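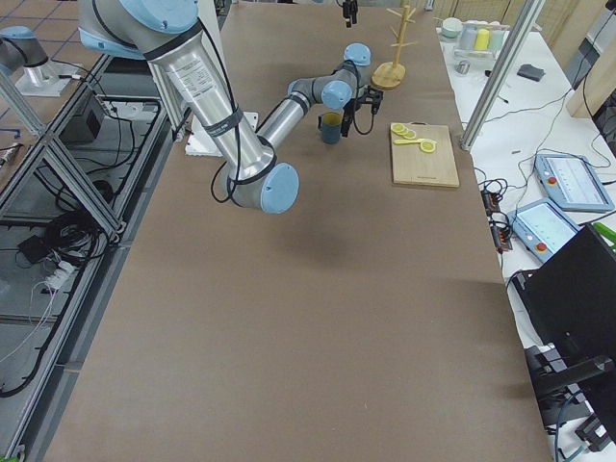

Mug tree, mug and cutting board on the long worktable.

Archive > Lists > Shared Kitchen Notices > Equipment and storage

Last updated: January

Subject: Re: Mug tree and cutting boards on the long worktable

Dear colleagues,

Thank you to those who replied to the first notice on this subject. The replies have been read and the arrangements set out below now take the place of the earlier ones. Jintana Jaidee's message is quoted in full at the end, as several members joined the list after it was sent.

The long brown worktable remains the shared preparation surface for the Bindo kitchen. It is intended for light work only: slicing fruit, setting out mugs, making up drinks trays. Hot pans should go to the metal counter by the sink.

Mug trees. The wooden mug trees ordered from Yensuk have been accepted and will stay in use. The round base is heavy enough for the purpose, and the pegs on both sides take the standard mugs without difficulty. Please hang mugs by the handle and load the two sides evenly. A mug that has been used should not go back on a peg until it has been washed and dried. Mugs standing on the table at the end of a session will be treated as used and put through the dishwasher, whether they look clean or not.

The kitchen now holds 105 mugs, of which 20 are the dark ones with the yellowish inside. Members have asked whether the dark mugs are reserved for visitors. They are not, and may be used by anyone. They do show tea stains more readily on the inner surface, and we would ask that they be rinsed promptly.

Cutting boards. The light wooden boards are for fruit, bread and herbs. They are not to be used for meat or fish, for which the coloured boards in cupboard 204 are provided. Wooden boards should be wiped on both faces, stood on edge to dry and never left to soak. Two boards were found split last term and have been withdrawn. Replacements have been requested, but no delivery date has been given.

Lemon slices. The drinks trays continue to call for sliced lemon, and the question of when to cut it was raised by several correspondents. It has been decided that slices should be cut no earlier than half an hour before service and kept together on one board. Any slices left over may be placed in the covered tub in the refrigerator -- labelled, please -- and used the same day. Knives must be returned to the rack as soon as cutting is finished.

Storage. Boonsong Phromma has proposed that one mug tree be kept permanently on the table and the others moved to the Climura shelf. This will be tried until the end of term. Comments should be sent to the list and should give the session to which they refer, as general remarks are difficult to act upon.

With regard to the point in the quoted message about boards being placed too close to the mug tree, the position is unchanged. A hand's breadth should be left between them, so that a mug can be lifted off its peg without being drawn across cut fruit.

Requests for further equipment should be made on form 532, copies of which are in the tray beside the kitchen door.

With kind regards,
Kitchen Equipment and Stores
Nullow Centre

> From: Jintana Jaidee
> Subject: Mug tree and cutting boards on the long worktable
>
> Dear all,
>
> I should be grateful for guidance on three matters concerning the long worktable.
>
> First, the new mug trees are welcome, but it is not clear whether they are meant to live on the table or to be put away after each session. At present they are moved from day to day and mugs are left wherever there is space.
>
> Secondly, the wooden board is often put down directly against the mug tree. I have twice had to discard fruit after a mug dripped on it.
>
> Thirdly, could we agree when lemons are to be cut? Slices prepared in the early morning are dry by 11 o'clock and have to be done again.
>
> I am content to draft a short notice for the wall once these points are settled.
>
> Yours sincerely,
> Jintana Jaidee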